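Lasthorpe Powder Coating
Frequently Asked Questions: Refinishing Metal Bins, Trays and Totes

What kinds of containers do you accept?
Steel and aluminum bins, trays, totes, hoppers and drawer inserts. Galvanized parts are accepted but quoted separately. We do not coat plastic, fiberglass, or any assembly with wood, rubber or foam that cannot be removed before the oven.

Is there a minimum order?
The minimum is 3 pieces of the same color. Single pieces can be added to an open batch if the color is already scheduled. Ask for the batch list when you request a quote.

What is the largest part you can handle?
The part has to hang on our standard rack with clearance on every side. Send length, width, depth and weight. The weight limit per hook is 40 pounds. Heavier parts go on a cart and are charged at the cart rate.

Do I need to strip the old paint first?
No. Stripping is done in house and is included in the refinish price for ordinary enamel or powder. Tell us if the old coating may contain lead. We will ask for a test result before the parts enter the building.

How do I know whether a bin needs a full refinish or a touch-up?
Look at the walls before the floor. Floors wear by abrasion and can be left alone in many dry uses. Walls fail by chipping, and a chip with a lifted edge will keep growing. Press a strip of masking tape over the edge and pull it off quickly. If paint comes away with the tape, a touch-up will not hold and the whole interior should be stripped.
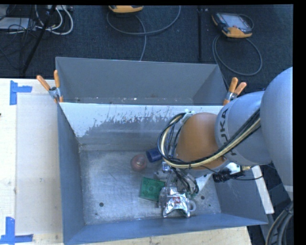 Scuffed floor and ragged whitish band on the back wall, front bin.

Why do coatings fail near the rim?
Three common causes are poor cleaning under the rolled edge, thin film on a sharp corner, and repeated contact with whatever is set against the rim. Stacking makes the last one worse. If your bins nest, say so on the order form and we will adjust the film thickness at the contact points.

Will the bins still nest after coating?
In most cases. Each coated face adds a small amount of thickness, and a tight nest can bind. Send two pieces ahead of the main lot and we will coat them and check the fit.

Can the inside be left bare?
Yes. Interior masking is charged per piece. Bare steel will rust in humid storage, so we recommend a light oil unless the contents would be affected by it.

Which finishes are available?
Smooth gloss, smooth satin, fine texture and wrinkle. Fine texture hides scratches best but is harder to wipe clean. For parts that slide out of the bin by hand, order satin. Stock colors are listed on the color page. Custom colors need a full box of powder, billed to the order.

Are your coatings food safe?
The standard line is not certified for direct food contact. We do not offer a certified line at this time.

How long does an order take?
Standard turnaround is two weeks from the day the parts arrive. Lots over 249 pieces are scheduled individually. December orders should be in by the first of the month, as the oven is shut down for service over the holidays.

How should parts be packed?
Upright, with cardboard between nested pieces. Remove labels, card holders and casters. Empty the bins completely. Metal chips and oil left inside are billed as extra cleaning.

Where do I drop off?
At the Sastcombe dock, between 7:30 a.m. and 3 p.m. Write the quote number on the outside of each pallet. The Mosquera site handles wet paint only and will turn powder work away.

What does the warranty cover?
Peeling and loss of adhesion for one year. It does not cover impact chips, abrasion, welding after coating, or contact with solvents. Claims need the order number and one sample piece.

Who do I contact?
Quotes: Pouran Ansari, extension 249
Scheduling and dock: Ezequiel Tovar
Warranty claims: Shengli Xie

Form 3069 (refinish order) can be requested from any of the above.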